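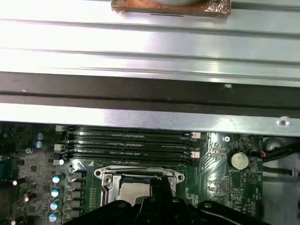

Attachment 1: inside the case, metal bar at the top, memory slots and processor socket underneath

Ticket: Rolach desktop, no display, beeping at power-on
Opened: 14 Oct 2021
Status: open, waiting on parts
Site: Altdale, back office

Hello again. I'm putting everything in the one ticket this time because my last lot ended up scattered over three emails and I couldn't follow it myself by the end.

The machine is the old Rolach tower we use for the stock database. It's been grumbling since September – random freezes at first, maybe one a week, then it started restarting itself in the middle of the backup. Now it won't show a picture at all. Press the button, fans spin up, a long beep, a pause, another long beep, and it carries on like that until I hold the button in.

What I tried before opening it up:

Different monitor, same thing. Different monitor cable, same. Different wall socket, same (I know, but your checklist asks). Unplugged everything except the power and the screen, and got the same beeps. Held the power button in for 15 seconds with the mains off, then tried again. No change at all, though the fan did sound a bit rougher, which may just have been me listening harder than usual.

So, side panel off. It was pretty grubby in there and I went round it with the little blower before touching anything. Then I took all the memory out, and the attached is with the four slots empty. The latches are white and quite stiff, and I was a bit nervous of them to be honest, but they all seem to be in one piece. I've looked along the slots with a torch and can't see any bent contacts or fluff down in them.

Next I put one stick back in on its own, in the slot nearest the processor. Long beep. Moved the same stick up one. Long beep. Went through all four like that, then started over with the second stick and did the lot again. It took me until 11, with a tea in the middle. Every combination gave me the same long beep except one: second stick, slot furthest from the processor. That one gave me a single short beep and a picture! It got as far as the Rolach logo and sat there. I turned it off, turned it on again to be sure, and it was back to the long beep. I have not been able to get the logo since and I've tried plenty of times.

I did wonder about the capacitors, as a friend lost a board to bad ones years ago. There's a column of four with light blue tops down the left side, near the processor. They look flat to me, but I'd be glad if one of you could zoom in and tell me if you see any doming. I don't really know how much of a bulge counts as a bulge.

I've left the processor alone. The lever is still down and I haven't lifted the plate. If you need me to, I'll do it, but I'd like someone on the phone while I'm at it, please.

Other bits you asked for last time:

Memory: 2 sticks, both Jurkico, bought together. The labels match as far as I can tell.
Power supply: Bastos. I can't read the wattage without pulling it out, as the label faces the wrong way.
Hard drive: out of the machine and in an anti-static bag on the shelf. I copied the stock folder off it using the USB dock this morning and it opened fine on my laptop, so please don't worry about the data.
Scuffs on the metal bar across the top of the board: been there as long as I can remember, just light scratches.

Update, same day, after lunch. Your first reply suggested clearing the BIOS settings, so I took the little battery out, waited, popped it back in. Long beep. I also tried with no memory fitted at all and I get the very same pattern, so I suppose it thinks the slots are empty whatever I put in them? You'll know better than me.

Update 2. Spoke to the parts desk. They can send a tested stick on loan and a replacement board would be 140 pounds plus postage if it comes to that. I've said yes to the loan stick and not yet to the board – I'd want a second opinion before spending that on something this old. The case is staying open on the bench with a clean tea towel over it and the power lead out.

Two questions while I wait. Is it worth trying a different power supply before the board? And if I do end up swapping the board, can I keep the processor, or does that depend on which one you send? I'll add a note on here once the stick arrives.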